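Home | News | Test Notes | Archive | Subscribe

Test notes: five-finger hands against the parallel gripper at the sorting cell

Pistville bench report, 2025-10-01

The sorting cell in Pistville has been running the same job on two kinds of end effector: the parallel gripper we have used since the cell was built, and a pair of Grarnum articulated hands. The job is to take parts out of blue bins in front of a green-belt conveyor and place them on the belt. The control software is Cevell in both cases, with the same arm speed limits and the same planner settings. Only the tool definition and the grasp library were changed.

Each tool was given 600 pick attempts, split between white plates with round cutouts and a mixed lot of small black parts. A pick counted as good if the part reached the belt flat and inside the lane. Regrasps were allowed, up to 3 per part, and were logged separately.
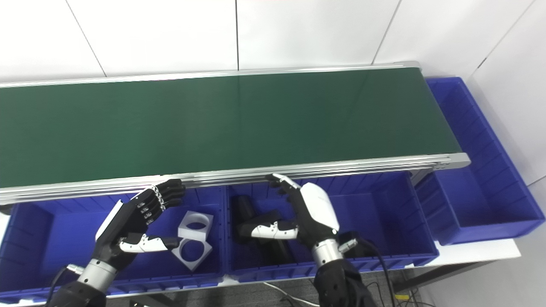

The first problem was clearance. The bins sit close against the near side of the conveyor, and a five-finger hand is wide across the knuckles. With the default approach pose, the fingertips came down on the aluminum rail before the thumb was low enough to get under a plate. We moved the approach point 400 mm back from the belt centerline and added wrist pitch. That cleared the rail on most approaches but put the elbow closer to its soft limit, and Cevell began to slow the last part of the move. The parallel gripper never needed the offset.

Plates favored the hands once the approach was fixed. The cutouts give the thumb something to hook, and a plate leaning on another plate can be drawn off without lifting both. The parallel gripper has to find an exposed edge. When two plates lie face to face it usually brings up the pair, and the pair then has to go back.

Small black parts went the other way. They are dark, they lie in the shadow of the bin wall, and depth data from the head camera is thin there. The parallel gripper tolerates a bad depth reading because its jaws open wide and close on whatever is between them. The hands need a better estimate. A finger that lands on top of a part pushes it deeper into the pile, and the regrasp starts from a worse position than the first try. Raising the camera exposure helped with the parts and washed out the white plates, so we now switch between 2 exposure profiles by bin.
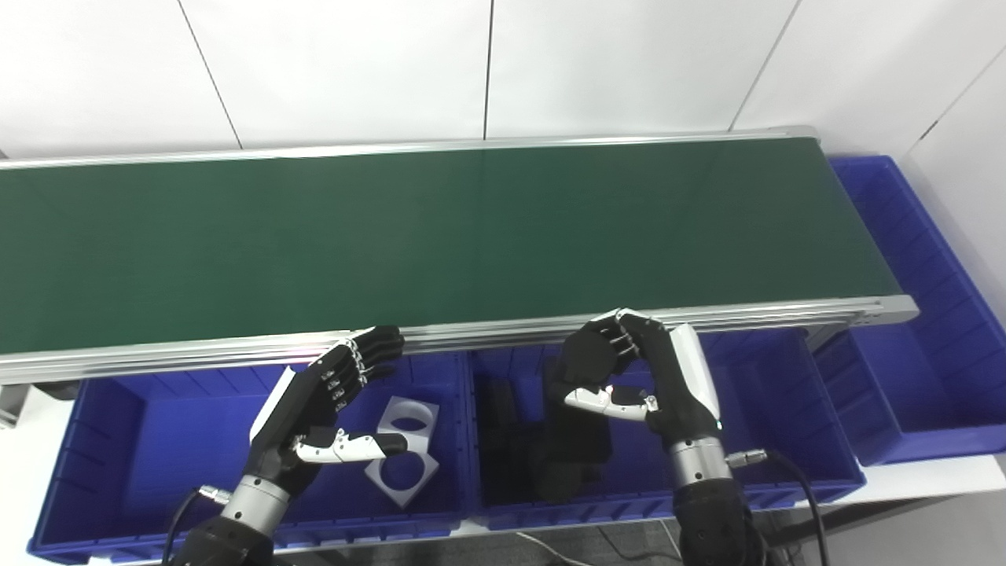 Can the hands be run without the tactile package? They can, and half of our plate picks were done that way. Grip closure is then judged from motor current alone, which is adequate for a rigid plate and poor for anything small. We would not run the black parts without tactile sensing.

Cabling needs attention on either tool, more so on the hands. The wrist cable must have enough slack for full roll, and slack hangs where it can catch a bin rim. We rerouted ours along the outside of the forearm and set a roll limit in Cevell. Check the connector seating after any collision stop. A half-seated connector shows up as a finger timeout, and the log entry does not point to the wrist.

Changeover is slower with the hands. Each one has to be homed finger by finger, and the thumb zero should be verified against the printed gauge before the first pick. The gripper homes in one stroke.

For now the parallel gripper stays on the black parts and the hands take the plates. The Grigaitė wrist camera goes on in October, and the small-part runs will be repeated with it under the same scoring rules. Grasp files and the revised approach poses are in the shared test folder, under the cell name.

We use cookies to remember your reading preferences. Accept | Settings

Contact the editors | Copyright 2025 Pistville Test Notes | Back to top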